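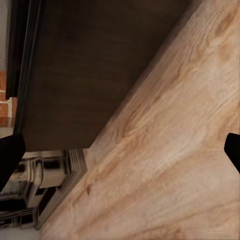
Simulation First, Then the Arm
Small shops are putting software ahead of hardware in their automation budgets. The arithmetic is less simple than it looks.
Mar 16, 2021

The first line in an automation budget used to be the arm. At Mavudero, a contract packer of kitchen goods, it is now a workstation and a set of simulated rooms. The company plans to run its handling tasks in software until December and place no hardware order before then.

The case for this order of spending is mostly about grippers. Finger length, opening width and tip shape decide what a cell can pick up, and a wrong choice is expensive to correct after delivery. In simulation a finger is a file. Mavudero tested parallel fingers over counters and beside cabinets, with the view taken from close to the gripper, and dropped one design that could not clear a cabinet edge on approach.

Costs are uneven. Flidby, which sells room models, charges $400 for a basic kitchen and $900 for one with working doors and drawers. Those are one-time fees. Labor is the larger item. Mavudero assigned two engineers to the work, and their hours do not appear on any vendor quote.

Buyers should also budget for the gap between model and machine. Contact is the weak point. Friction, cable drag and soft packaging are hard to set correctly, and a grasp that holds on screen may slip on the bench. Mnguni, an integrator, writes a separate line for real-world tuning into each proposal and does not discount it for customers who arrive with simulation results.

Surface appearance matters if the arm will rely on a camera. A wood counter with strong grain and knots is a harder background than a plain gray one, and a planner who tests only on plain surfaces will underestimate the vision work. Varied textures cost little at this stage — mainly computing time.

Ganolance, which leases arms, offers a two-month trial term. Mavudero expects to take it once the gripper is settled, with purchase left as an option in the contract. Safety fencing, floor anchors and operator training are budgeted separately.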